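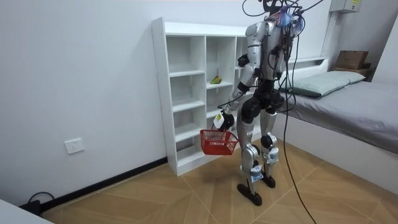 The shopping lesson

On a Wednesday in August, the most repeated job in Paltdale is putting things on a shelf and taking them off again. The work is done in a small room with a bed along one side, at the offices of Rollow, a firm that collects examples for companies building household robots.

The project is called Stemeo. Its aim is to gather enough recordings of one ordinary chore, moving goods between a basket and a set of shelves, for a learning system to copy it. An operator guides the robot's arms and legs from the next room. Camera pictures and joint positions are saved together, and each attempt is stored as one example.

A good day gives 126 examples. Most last under a minute. Between them someone moves the goods to other cubbies, turns them over or swaps them, so that the system does not learn a single fixed layout.

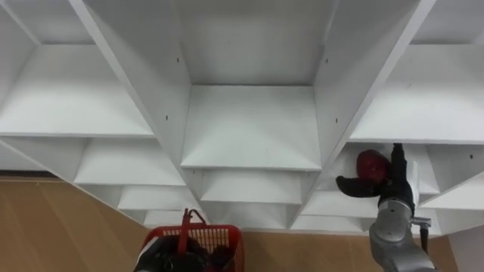

A soft red-and-black item in the gripper, with the basket below. Stemeo uses 64 objects in all.

Soft things are harder than fruit. They fold when squeezed and can catch on the edge of a board, and operators are told to slow down for them. New operators practise for 11 hours before their attempts count.

Failed attempts are kept too, but marked. Rollow used to delete them. It changed its mind after an earlier project, Puma, produced a system that could pick up a cup well enough but had no idea what to do once it had dropped one.

Checking takes longer than recording. Every example is watched at double speed by a second person, who notes where the grasp begins and ends and throws out any with missing data. By the end of last month roughly 970 had passed.

The client wants several times that number before training starts. The shelves will stay where they are until the autumn, when the same chore moves to a kitchen cupboard with doors.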